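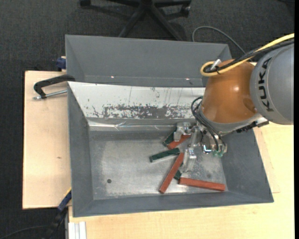

Guides > Storage and Sorting > Bench Bins

4. Setting up the parts bins

This section covers placing, loading and emptying the Pukier metal bench bin when it is used for loose blocks. Read Section 2 before moving a bin on to the bench.

4.1 Before you start

The bench top must be level and clear of grit. Timber tops mark easily under a bare metal bin. If the top is to be kept in good order, lay the Wendivton mat first and trim it flush with the bin base.

CAUTION: An empty bin has exposed upper edges. Wear gloves when lifting it, and grip the two ends, never one long wall.

4.2 Placing the bins

1. Set the first bin at the rear of the bench with its long wall parallel to the back edge.

2. Set the second bin directly in front of it. Leave a gap of 69 mm between the rims so that either bin can be lifted out without disturbing the other.

3. Press down on each corner in turn. If the bin rocks, turn it end for end and try again. Do not pack the base with card or tape.

4. Mark the position of each base on the bench or mat with a wax pencil.

NOTE: The walls slope inwards, so the usable floor is smaller than the opening. Measure at the floor when working out how many blocks a bin will take.

4.3 Loading

1. Wipe the floor of the bin with a dry cloth. Scuffs and dull patches are normal wear and do not need treatment. Burrs must be filed flat before use.

2. Lower the blocks in by hand or from a tray held close to the floor. Do not tip them from above the rim.

3. Spread the blocks in a single layer. They may lie at any angle and may touch, but none should rest on top of another.

4. Move any block that has come to rest on a sloping wall back on to the flat floor.

Red and green blocks may share a bin. Where colours are mixed, use the front bin only and enter "mixed" on the Sedgwick card.

CAUTION: Do not exceed 200 blocks per bin in storage. For picking, load only as many as will lie flat.

4.4 Emptying

1. Take out the blocks nearest the walls first, then work towards the middle.

2. Hold each block across its narrow sides and lift it straight up. Dragging a block along the floor deepens existing scratches.

3. Sort by colour into the outgoing trays.

4. When the bin is empty, check the joint between wall and floor for chips and dust. Brush towards one end and remove with a pan.

4.5 Routine checks

Inspect the floor and walls after every 1,000 blocks handled, and again each February whatever the count. Replace the bin if the floor has bowed by more than 2 mm, measured with a straight edge laid along its length.

Replacement bins and mats are ordered through Irus stores. Quote the bin size and the bench number.

Section revised by Lacey Dobson, 4 August 2023.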